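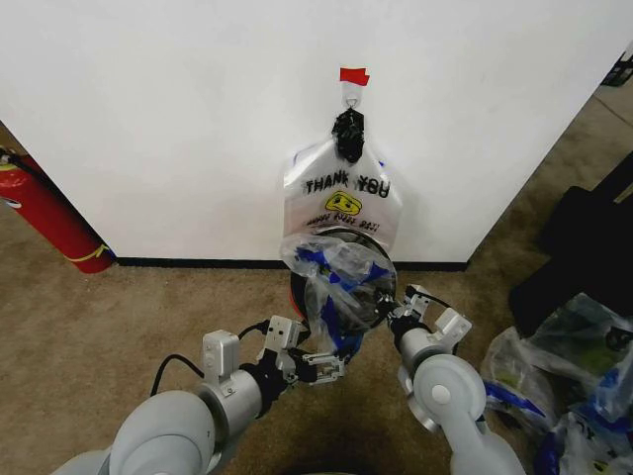
Week 6 is politeness, and I'm going to start with the stuff we say without meaning very much by it. Linguists call this phatic talk: words that keep things friendly and carry almost no news. My favorite place to find it is shopping bags. A plastic bag that says THANK YOU over a smiley face, then HAVE A NICE DAY!, is doing a whole checkout conversation by itself (and notice there's no "I" anywhere, so who is thanking you?). Keep that question handy for the Turklow reading.

Two terms you need for the quiz. Positive politeness makes you feel liked: jokes, nicknames, "love your coat!" Negative politeness gives you room to say no: "sorry to bother you, could you maybe..." Most of us mix them all day long, and I do it worst in email.
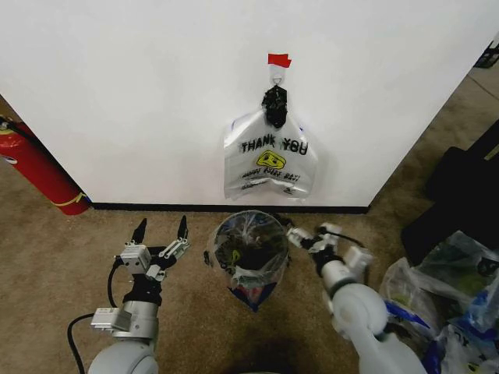

Fig. 2. Thanks in capitals, with a smiley.

For the Wosness transcripts, please read pages 29 to 41 and skip the appendix, it's a slog. Mark every "thanks" that closes a conversation and every one that answers a favor. You'll find a few that do both, and I love those, so bring them to class!

The short paper is still due Sunday. Pick one greeting or goodbye you hear a lot and tell me who says it, to whom, and what happens when the other person doesn't answer.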